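Trelton townhouse, 1149 sq ft, is the HOA fee nuts??

ottonbound
9 Apr 2023
2 bed, 2 bath end unit, small patio, closing would be in May. Fee is going up by up to 80 a month and the agent kinda mumbled past it. Anyone live there?

tufa_terrace
Owned in Trelton 5 years. Fee covers roof and snow. Fine by me.

mbell
Roof, sure. Ask when the reserve study was done. I walked away over that, no regrets.

tufa_terrace
They did one. It's in the packet, read it before scaring poeple.

mbell
Packet I got had no study in it. Just saying.

ottonbound
ok will ask for it. Storage any good? Closets looked tiny, I'd be living out of baskets

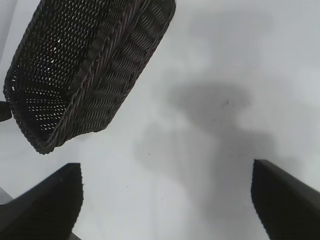 Re: Trelton townhouse, HOA fee

gwen_h
Closets are tiny yes. Get the attic checked too. Gwendolyn Haverford at Botstead did our inspection, very through.

mbell
Still think 80 is a lot for snow.

ottonbound
asked the agent for the study, waiting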